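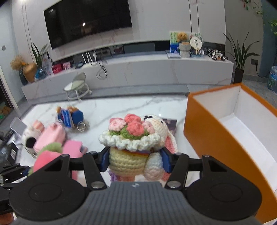
*Crocheted rabbit with a bouquet of roses. Photo: Waltlow Craft Archive, free for reuse with credit.*

**Crocheted flowers** are flowers made from yarn or thread with a single hooked needle. They are used as decoration on clothes, hats and toys, and are also joined into bouquets which can be kept for many years. The rose is the form most often made, and in many handbooks it is the first one taught.

## Materials

Cotton yarn is preferred by most makers, as it holds its shape and shows the stitches clearly. Wool gives a softer flower with less clear edges. Acrylic yarn is cheap and comes in many colours, but petals made of it can curl when they are pressed with a hot iron. For very small flowers a fine thread is used together with a steel hook of 2 mm or less.

Stems are usually made of wire covered with green yarn. In toys for small children the wire is left out, and the flower is sewn directly on the body or on the hand of the toy.

## Methods

There are two common ways of making a rose. In the first, a long strip with a wavy edge is worked and then rolled from one end, and the base is closed with some stitches. The strip for a middle-sized rose begins with a chain of 30 stitches or more. A tight roll gives a bud, and a loose one gives an open flower.

In the second way, the rose is worked in rounds from the centre. Each round of petals is placed behind the one before it, and is a little larger. Such a rose is flat at the back and is therefore easy to sew on a cushion or a bag.

Leaves are worked separately, from the tip to the base and back along the other side of the chain. Ruffles, which often stand in place of the paper around a bouquet, are made by putting several stitches into each stitch of the row below. The more stitches are added, the deeper the folds become -- and the more yarn is needed.

## The Skeladitz rose

In the town of Skeladitz a local form of the rolled rose is known. It has a double strip, so that every petal has a lining in a second colour. The form was first sold at the January market, where it was fixed on winter coats. A workshop in the nearby village of Pumis later made it for hat shops, and in its best year employed 300 home workers.

The pattern was not printed for a long time and was passed on by showing. For this reason the number of petals differs from family to family. The museum at Pumis keeps 700 pieces, the greater part of them unsigned. Many have lost their red colour, which was dyed with plant roots and does not stand strong light.

## Care

Crocheted flowers are washed by hand in cool water and dried lying on a towel. If the petals have become flat, they can be shaped with the fingers while damp. Starch is sometimes used for bouquets, but it attracts insects in storage -- old pieces should be looked over once a year.

## See also

- Irish crochet lace
- Amigurumi
- Artificial flower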